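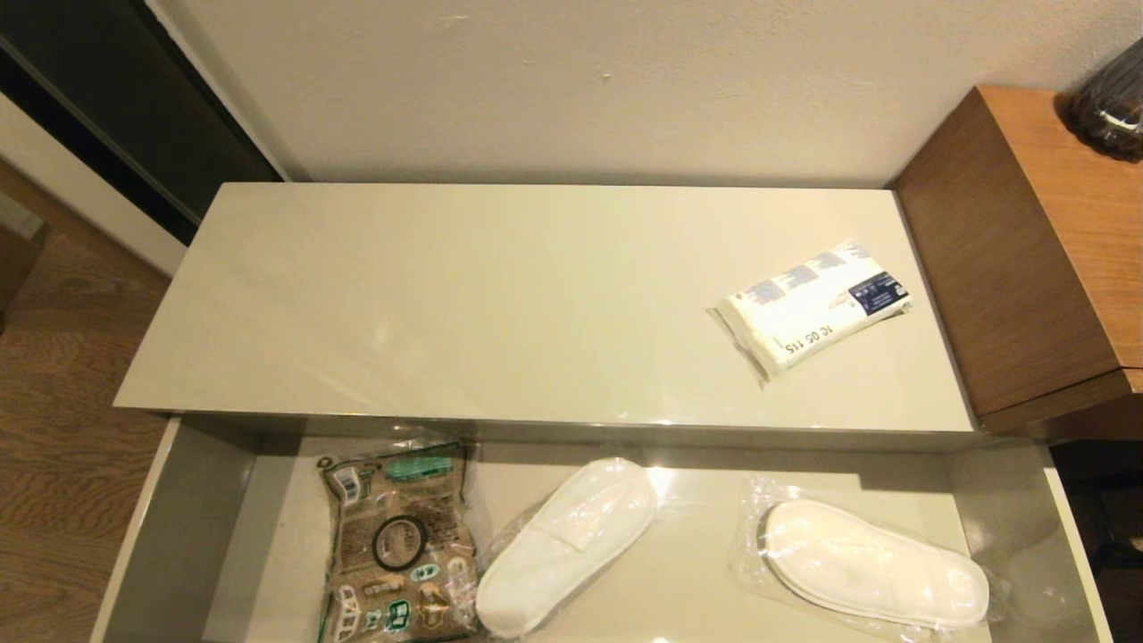
Aug 16, 2025. Long one. Rewrote the drawer rules for Gudeta again, page 14 now. Sealed goods: press from the top, never pinch the seal. Drawer stays open till the arm is clear. Stop button within reach of whoever's on shift, no execptions. Slippers all morning. Fingertip wrap to be checked every 20 picks and logged, even when we're behind.
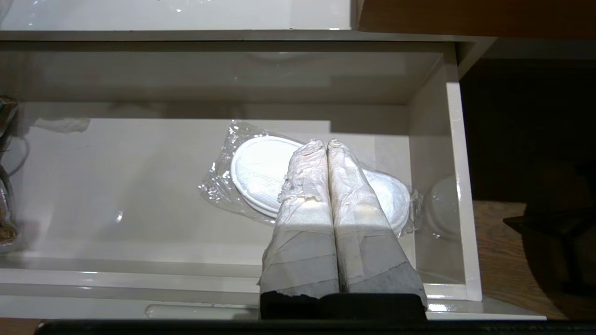

Sosina Feyisa says a rule with no name next to it won't get followed, so put initials on every line. Fine. Doing it tommorow, Ovthorpe wants the draft first.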